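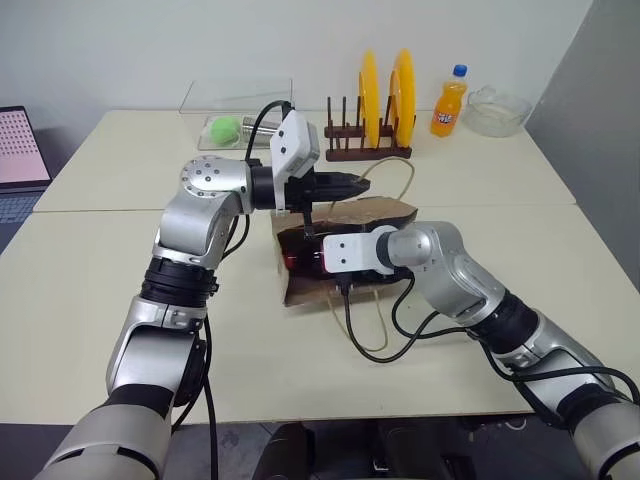

Skanent has stopped all work with its two-arm robots in the Zultville test rooms after an arm failed to stop when the operator pressed the stop button. The fault happened on Wednesday, a little before four in the afternoon, and no person was hurt. The company uses the rooms to teach the machines small jobs of the home and the shop, such as taking things out of a brown paper bag that lies on its side on the table, with both grippers working close to each other. In this kind of job the arms must come very near to the object and also to their own cables, and it was a cable, the company now believes, that caused the trouble.

According to a short report which Skanent gave to its staff and later to this paper, the operator, Wajid Cheema, saw that the right arm was pushing harder than it should. He pressed the stop button on the desk. The left arm stopped at once. The right arm continued to move for 40 centimeters and came to rest only when it met the edge of the table. Mr. Cheema then cut the power at the wall.

"I was standing behind the yellow line, so I was not in danger," he told us by telephone. "But if I had gone in to take the bag, and we do this many times in a day, it would have hit my arm. I have thought about that a lot."

The robots run on a control program called Sani, which Skanent bought in January from the firm Huvmont. The stop signal goes to each arm through its own cable. Engineers who opened the right arm found a connector which was half out of its socket. The signal could still pass when the arm was resting, and for this reason the morning check did not show any fault. When the arm was stretched forward, the contact was lost.

A second problem concerns the program. Sani should notice a lost contact within 300 milliseconds and stop the arm by itself. In the log of that afternoon the warning is written, as event number 1551, but no stop followed it. Nkechi Abubakar, who leads the safety work at Skanent, said the warning had been set to the lowest level, where the program only records it.

"We do not know yet who chose this setting, or if it came so from the supplier," she said. "Both things are possible and I don't want to guess."

Huvmont answered our questions by e-mail. Declan Breathnach, its head of support, wrote that the firm has asked all customers to look at the setting the same day, and that a corrected version of Sani will be sent out when it has been tested. He did not give a date. He also wrote that a loose connector is "a matter of maintenance" and should be handled by the user.

Ms. Abubakar does not fully agree with this. The cables hang free under the grippers, she said, and they are pulled a little every time the arm turns. Skanent will now fix them with clamps at two points and will test the stop button with the arms stretched out, not only at rest.

The fault came after about 515 hours of work with the same pair of arms. The other robots in the building have no reported faults, but they will also stay switched off until their connectors have been checked. Operators are doing desk work in the meantime and keep their full pay, the company said.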